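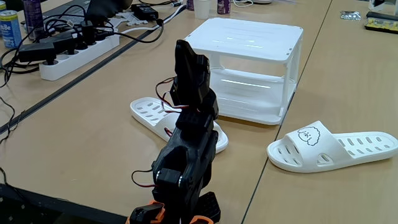 ## 4. Mounting the Vandstead Wall Shelf

Read this section in full before drilling. The shelf is supplied with two Kadlec brackets and one bag of fasteners.

1. Mark the bracket height on the wall. Oltex recommends 116 cm above the finished floor for seated use.
2. Check the line with a level, then mark the upper hole of each bracket.
3. Drill each hole with a 6 mm masonry bit. For drywall, see Section 5.
4. Insert the wall plugs until flush and fasten the brackets by hand.
5. Set the shelf on the brackets and slide it back until it meets the wall.
6. Tighten all screws — do not use an impact driver.

**Note:** Filler applied to old holes must cure for 30 minutes before painting.

**Caution:** Do not drill directly above or below an outlet or switch. Pipes and cables may run behind the wall surface.

Replacement brackets may be ordered from the Stillport parts desk under item number 246. Check the screws again after one month of use.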